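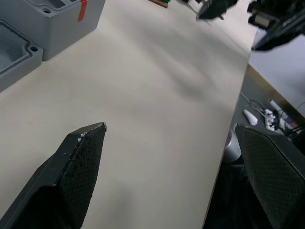
Figure 4. A pale work surface at close range.

4. Does a clear desk help anyone concentrate?

The claim that a tidy surface improves attention is repeated so often in office design guides that few of them bother to cite a source. We traced the citations in those that did. Most lead back to a single staff survey carried out for Hesberg, an office supplier, in which 1,599 employees were asked whether they felt more focused after a clear-desk rule came in. They were asked once, in January, after the rule had started. There was no earlier measurement and no office without the rule. A feeling reported under those conditions tells us what people thought they ought to say about a policy their manager had just announced.

The Stutance trial is better, though still weak. It assigned 200 clerical workers to cleared or uncleared desks and gave them a proofreading task. Only 166 finished, and the report does not say which group the missing workers came from. If people who disliked the cleared desks were the ones who left, the small advantage found for that group could come from the dropouts alone.
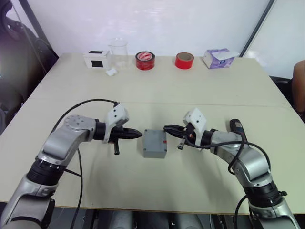 There is also the matter of what counts as clutter. The Pureo guidelines treat every object left out overnight as a failure of discipline, whether it is a used cup or the tape a mail clerk reaches for all day. Putting the tape in a drawer makes the desk look better and the job slower. None of the studies we read separated objects in regular use from objects merely left behind, and without that distinction it is hard to say what was being tested.

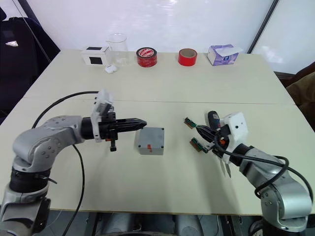
Nilton Huamán
Lecturer in Workplace Studies, Sepúlveda Institute

I would go a little further than my co-author, Hinata Noguchi, who thinks a modest effect may yet be found. It may. But the rule has been sold as settled science for years, and the people selling it also sell the cabinets. Until someone measures errors before and after, in offices with and without the rule, and reports every dropout by group, the sensible reading is that we do not know. Section 5 turns to noise, where the evidence is larger but the definitions are no better.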